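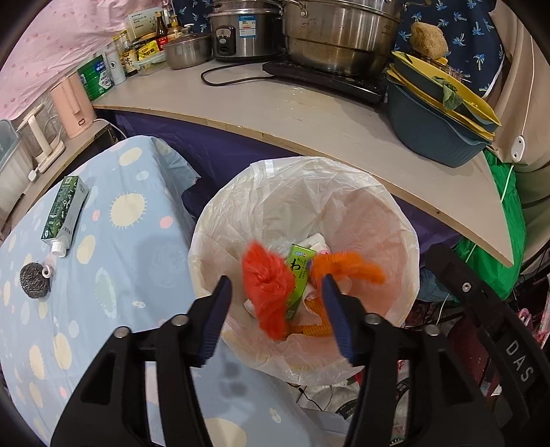

About Somora

Somora is a cleaning company based in Benumgate. We clean homes, small offices, dental and medical waiting rooms, two churches, and the shared hallways of apartment buildings. We do regular visits, one-time visits, and move-out cleans. We don't do carpets, outside windows above the first floor, or anything involving mold removal, and we can give you the name of a company that does.

The office is on Dauda Street, above the shoe repair shop. The door is on the side of the building and the buzzer is the top one. Someone is at the desk from 8 in the morning until mid-afternoon. After that, calls go to a phone that one of the supervisors carries.

How we started

Salamatu Tijani started Somora after several years as a night cleaner in an insurance building downtown. She had been picking up weekend jobs in private homes, mostly for people who worked in that same building, and the weekend work slowly grew until it took up more hours than the night shift did. She gave notice in March, bought a used station wagon, and had cards printed with her home number on them.

For the first year she worked alone. Her sister-in-law joined next, then a former coworker from the insurance building, and the three of them cleaned together as one crew. The station wagon lasted longer than anyone expected. It was replaced by a van, and the van is still in use for carrying the floor machine.

The name comes from a word Salamatu's family used around the house. It has no exact meaning in English. She liked how it looked on the card.

What a regular visit covers

Most of our home clients have us every other week. A regular visit includes the following:

Kitchen: counters, sink, stovetop, the outside of the cabinets and appliances, the inside of the microwave, and the floor.

Bathrooms: toilet, tub or shower, sink, mirror, tile, and the floor. We wipe behind the toilet every time.

Bedrooms and living areas: dusting, vacuuming, mopping of hard floors, and light switches and door handles. We make beds if you want them made. We change sheets if you leave clean ones out.

Trash: we empty the small bins in each room, put in fresh liners, and take the bags to wherever your building or house collects them. Recycling goes out with it if you show us how you sort it. If you reuse liners, tell us and we'll leave them alone.

The inside of the oven, the inside of the refrigerator, baseboards, and blinds are not part of a regular visit. They can be added, and the person on the phone will tell you how much time each one takes.

Offices and shared buildings

Office cleaning happens in the early morning or in the evening. We ask for a walk-through before the first visit so the supervisor can see where the water is, where the closet is, and how the alarm works. We prefer to have our own alarm code so that the building can tell our visits apart from everyone else's.

Desks are a common question. We clean the parts of a desk that are clear. We don't move papers, and we don't throw away anything that isn't already in a bin. Mugs left in the sink get washed. Mugs left on desks stay where they are, unless the office has asked us to collect them.

For apartment buildings we do stairs, hallways, elevators, laundry rooms, and entryways. Winter salt is a large part of this job. From the first snow until spring we mop entryways twice as often, and that is already counted in the building rate.

Who does the work

Our cleaners are employees. They are paid by the hour, including the drive between jobs, and they get paid sick days. Salamatu set it up this way because she had worked under the other arrangement and didn't care for it. It makes us more expensive than some other companies in Benumgate.

New people train for 2 weeks alongside a supervisor before they're given a route. Most of the training takes place in clients' homes, with the client's permission, and we don't charge for the extra person. We teach people our own order of work: top to bottom, dry before wet, bathrooms before kitchens with a change of cloths in between. People who have cleaned for a living before often have their own order. If it works and nothing gets missed, we leave it be.

We try to send the same cleaner to the same place. Some pairs have been together for a very long time. When your regular person is sick or on vacation we'll call and ask if you'd like a substitute or would prefer to skip, and there's no charge for skipping.

Supplies

We bring everything except the vacuum. Most people would sooner have us use their own vacuum than one that has been in other homes, but we have several in the office if you don't own one or if yours is broken.

The cloths are color-coded. Blue is for glass, yellow for kitchens, red for toilets, green for everything else. They come back to Dauda Street every night and are washed hot, with the red ones in a separate machine.

For general cleaning we use a plain unscented soap, white vinegar, and baking soda. We carry a disinfectant for bathrooms and waiting rooms and a stone-safe cleaner for marble and granite. If you have a product you like, leave it on the counter with a note. If you have a product you don't want in the house at all, let the office know and it will go on your card.

Your card

Each client has a card. It used to be an index card in a metal box, and the box is still on the desk, but the information is now kept in a scheduling program called Pranix that the cleaners can open on their phones. The card says how to get in, where the key goes, what pets live there and which doors need to stay shut, what to skip, and what to be careful with. Cleaners add to it as they learn things. "Back burner knob comes off" is a typical entry.

You can ask to see your card at any time and change anything on it.

Keys are kept in a locked cabinet and tagged with a number. The tag never has a name or an address on it.

Prices

We charge by time. At the first visit we clean at the hourly rate and keep track of how long each room takes, and after that we offer a flat price. First visits nearly always run longer than later ones. If your home changes - a new baby, a finished basement, a second dog - we may need to look at the price again, and we'll talk to you before we do.

Small offices are priced by the month. A move-out clean for a one-bedroom apartment is $300, and for a two-bedroom it's $400. Both prices include the oven and refrigerator. The apartment has to be empty of furniture, and the power and water have to be on.

We send invoices at the end of the month. You can pay by check, card, or bank transfer. Tips are never expected. When clients leave one, it goes to the cleaner in full.

If something goes wrong

Things get broken once in a while. The cleaner will leave a note and call the office the same day, and we'll pay for the repair or the replacement. We carry insurance for larger damage. Please put away anything that can't be replaced, or tell us not to dust that shelf.

If we missed something, call within a day or so and we'll come back and do it. Salamatu reads every complaint and answers most of them herself. She still cleans on a route one morning a week.

Where we work

We cover all of Benumgate and the towns on the near side of the river. We stopped taking new clients across the bridge when the roadwork began, though we've kept the ones we had. If you're not sure whether your street is in our area, call and ask.

Working for us

We hire most often in late summer and again after the holidays. You don't need experience. You do need to be able to lift a vacuum up a flight of stairs and be comfortable around dogs. A driver's license helps, but some routes can be done by bus, and we pay the fare.

Applications are on paper. Pick one up at the Dauda Street office, or call and we'll mail it to you.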